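Work and Machines > Young Readers > Sorting and Packing

When the Packing Bench Gets Arms

By Habibur Bhuiyan
2021-04-09

Automation means letting a machine do a job, or part of a job, that a person did by hand before. A dishwasher is automation. So is an elevator that stops at the right floor without a driver. This article looks at automation in one workplace, a small mail-order company called Omitz, and at what changed for the people who pack its orders.

Omitz sells craft kits. Each kit is a box with small parts in it, and no two orders are quite the same. One customer wants extra glue sticks. Another wants a different color of thread. In December the company ships 2,605 boxes, more than in any other month.

Until last year every part of the job was done by hand. A packer read the order, walked to the shelves, picked up the parts, put them in envelopes, put the envelopes in a box and taped the box shut. A packer could walk several miles in one shift.

The company now has two kinds of machine. The first is a conveyor called Tustska, which carries bins from the shelves to the packers. It is simple. It has a motor, a belt and a row of sensors. A sensor is a part that notices something, such as a bin passing by, and sends a signal to a computer.

The second kind is a pair of robot arms. Arms are harder to set up than a belt. A belt does one thing. An arm has several joints, and each joint must turn by the correct amount at the correct time, or the gripper ends up in the wrong place. The gripper is the tool at the end of the arm. It does the work that your fingers do.

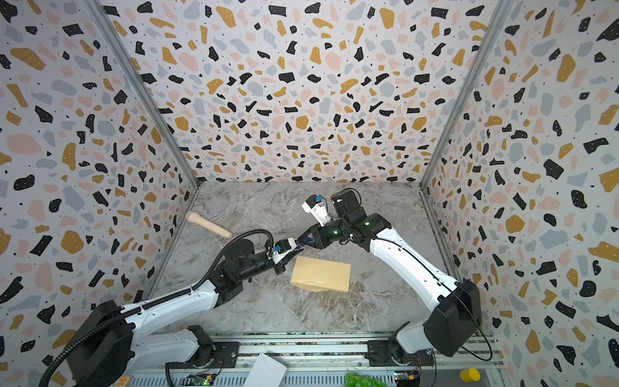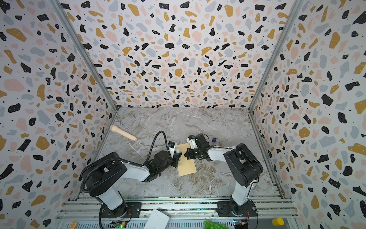 Two arms have to share one space, and this is the main problem for the people who program them. If both arms try to reach the same spot, they can collide. A program has to keep track of where each arm is and where it is about to go. Each arm also carries a small camera near its gripper, so the computer gets a close view of whatever the gripper is reaching for. An envelope is a hard thing for a gripper. It is thin and it lies flat, so there is very little edge to hold. Paper also bends. A wooden block keeps its shape when you squeeze it, but an envelope can fold or slide away. A person solves this without thinking, by pressing down with one finger and lifting with another. For a robot, each of those steps has to be programmed or learned.

Robots can learn from practice. An arm may try one small task 100 times. A worker marks which tries were good and which were bad, and the computer uses the marks to adjust the next tries. At Omitz this work is done by people who used to pack boxes full time. They know how a parcel should look when it is finished, and the programmers do not.

What changed for the workers?

There is less walking. The bins come to the bench, and packers stand in one place or sit on a stool. Some of them like this. Others say their legs are less tired but their shoulders get stiff, so the company added a 15 minute break in the middle of each shift.

The jobs changed too. Before the machines there were 20 packers. There are still 20 people in the room, but some of them now have other duties. They fill the bins, check finished boxes, clear jams on the belt and reset the arms after a stop. Two of them took a course in machine repair. Their pay went up when they passed it. At other companies, machines have led to fewer jobs, and workers are right to ask about that before the machines arrive.

The noise changed. A belt hums all day, and it is harder to talk across the room. Workers asked for a quieter motor and are still waiting for it.

There are also new safety rules. Long hair is tied back. Sleeves are buttoned. No one reaches into a work area until the arms have been switched off. Each bench has a red stop button, and any worker may press it at any time.

Words to know

Conveyor: a moving belt that carries things.
Gripper: the part of a robot arm that holds things.
Joint: a place where an arm bends or turns.
Sensor: a part that notices something and sends a signal.

Related
How Jornik Bakery Slices Its Bread
What Is a Motor?
A Day at the Bárány Bottle Plant
Why Factories Have Stop Buttons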